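ok so I finally moved my mom's sourdough starter across two states and I have thoughts. thread

She's had this thing since before I was in high school. It lives in a pickle jar with a piece of masking tape that says PILLAI on it, after the neighbor who gave her the first spoonful. We have called it Pillai ever since, like it's a cousin

Mom is downsizing in July and told me I could have the mixer or the starter. My brother got the mixer. He has made zero things with it so far and I plan to bring this up at every holiday

The drive is 8 hours if you don't stop, and I stop a lot. First mistake: I fed it right before leaving because I felt bad for it. You know what a freshly fed starter does in a warm car? It climbs. I pulled over outside Drodutham and there was dough coming out from under the lid and down into the cup holder

(the cup holder is still not right. I've been at it with a toothbrush and hot water. don't use hot water btw, it cooks the flour and then you have glue. cold water first, always)

Gas station guy in Drodutham gave me 2 empty coffee cups with lids to split it into and wouldn't take a dollar for them. I hope he has a wonderful year

Anyway we got home and Pillai sulked. Three days of nothing, just flat gray paste with a layer of brown liquid on top that smelled like nail polish remover. I texted my mom a photo and she wrote back "stir it" and nothing else

So I stirred it. I also bought rye flour from Farneo, the little grocery by the post office, because somebody on here said rye wakes them up. I went with a spoonful of rye in each feeding and white flour for the rest 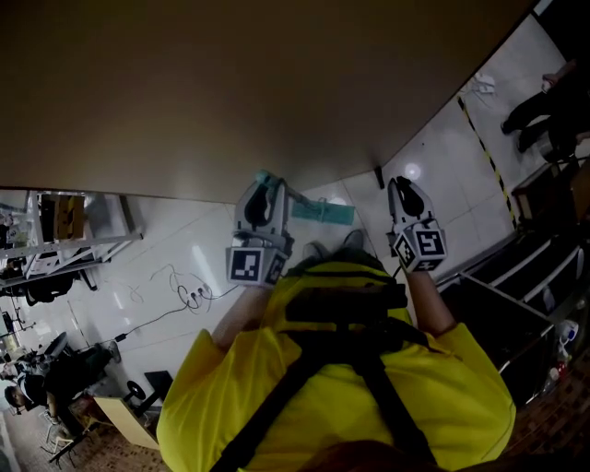

Day four, bubbles!! Tiny ones along the side of the glass. I put a rubber band around the jar to mark the level, went to bed, and at 6 am it was way up over the band and domed on top. I may have yelled. The dog got up and left the kitchen

A few people asked about temperature. My kitchen runs cold, so I keep the jar in the oven with only the light on, and it sits right at 70 degrees in there. PUT A NOTE ON THE OVEN. I preheated for frozen pizza once with an older starter in there and I don't like to talk about it

First loaf was a brick. I got impatient and baked it when the dough had barely moved. Croutons, mostly. Good croutons though, I did them in butter with garlic powder and ate them over the sink

Second loaf was better but it stuck to the towel. Matvii Palamarchuk from my old job messaged me to say rice flour on the towel, not regular, and a lot more than you'd think. He was right and I owe him a loaf

Third loaf, you guys. It opened up on top like it's supposed to, the crust crackled while it cooled, and the middle had actual holes in it. I called my mom and held the phone up to the bread so she could hear it. She said "that's the phone" but she was pleased, I can tell

Things I'm still fighting with: scoring (mine looks like I attacked it), and how much starter I'm tossing. I've been doing pancakes with the extra and they're pretty great, kind of tangy. Crackers are next. If you have a cracker recipe that doesn't need a pasta roller please send it

Also I'm keeping a backup now. I smeared some thin on parchment, let it dry until it flaked, and put the flakes in a baggie in the freezer. Mom has one too, in case I ever do something dumb with the oven again

The Pallness bread swap is next month and I signed up for 8 loaves, in writing, with my name on it. I own one Dutch oven. If anybody local has a second one I can borrow I'll pay you in bread

oh and to the person asking if you can name yours after a neighbor too, yes, obviously, but ask them first. Mrs. Pillai was thrilled, she wanted to know how tall it was getting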